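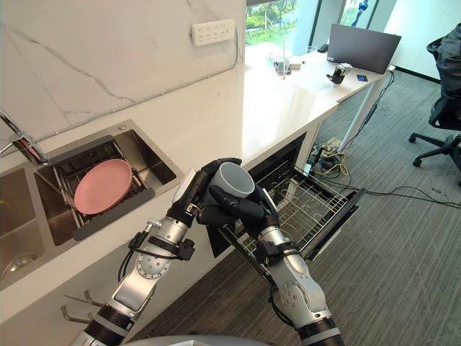

How to Wash and Waterproof a Textile Riding Jacket

A textile jacket that has seen a full season picks up bugs, road film and sweat, and the outer shell stops shedding rain. Washing it at home takes an afternoon plus drying time. These steps were written with the Estik Tosbridge touring jacket in mind, but they suit most nylon or polyester jackets with a sewn-in membrane. Leather needs a different method.

What you need

Liquid cleaner made for technical fabric
Wash-in or spray-on waterproofing
A soft brush
A wide hanger

Do not use regular detergent or fabric softener. Both leave a residue that lets water soak into the shell.

Step 1: Empty and strip the jacket

Check every pocket, including the one low on the back. Take out the shoulder, elbow and back armor and note which side each piece came from. Unzip the thermal liner and wash it separately. If the CE label in your jacket is faded, take a picture of it before it goes in the water.

Step 2: Treat the dirty spots

Lay the jacket flat and wet the collar, cuffs and chest. Put a little cleaner on the brush and work in small circles. For dried bugs, leave a damp cloth on them for ten minutes first.

Step 3: Wash

Close all zippers and hook-and-loop tabs and turn the jacket inside out. Use a front loader on the gentle cycle in cool water, with the spin set low. Run a second rinse.
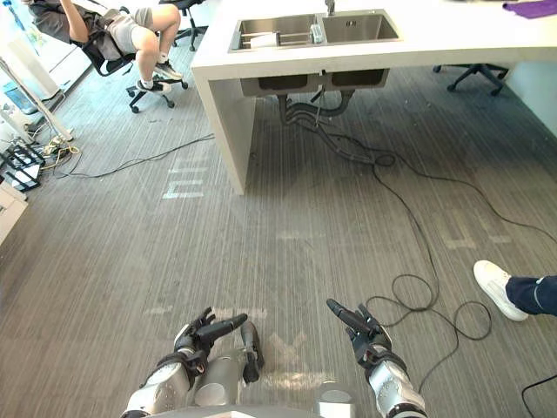
Wipe the armor with a damp cloth and mild soap while the machine runs. Foam back pads should not be soaked. Let everything dry out of the sun.

Step 4: Waterproof

Spray-on is the better choice for a lined jacket. Apply it while the shell is still damp, holding the bottle a hand's width away. Go over the shoulders and forearms twice and wipe off any drips.

Step 5: Dry

Hang it on the wide hanger with the vents open. If the care label allows a dryer, 60 minutes on low helps the treatment set. Otherwise leave it overnight.

How often

Once a season is enough for most riders, and April is a good time. If you ride over 2,000 miles in wet weather, spray the shell again halfway through.

Updated October 20, 2022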